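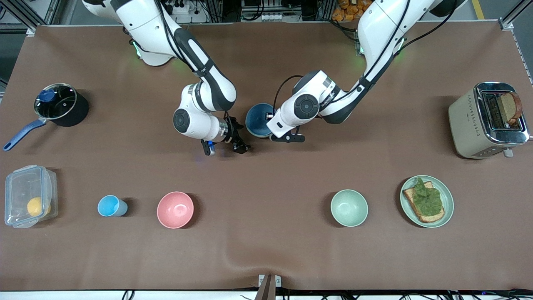
Why Do Bowls Curve?

Think about the last thing you ate out of a bowl. Soup? Cereal? People have been making bowls for thousands of years, and the basic shape has hardly changed!

The first bowls were probably things people found, like big shells or dried gourds cut in half. Then people learned to shape wet clay and bake it in a fire until it turned hard – and it stayed hard, even with water in it.

So why the curve? Try this. Put a few peas in a bowl and give it a gentle shake. The peas roll to the middle, because the middle is the lowest point. That makes the last bites easy to scoop up. A square box has corners, and peas love to hide in corners.

A curve is strong, too. When you push on a curved wall, the push spreads out along it. Bridges and eggshells use the same trick.

Potters often make bowls on a spinning wheel. Duyên Phùng, a potter in Lolstead, fires hers in a kiln that holds 100 small bowls. It gets up to 2,185 degrees Fahrenheit inside – hot enough to melt silver!

Word to know
Kiln: a very hot oven for baking clay. Some people say "kill" and some say "kiln."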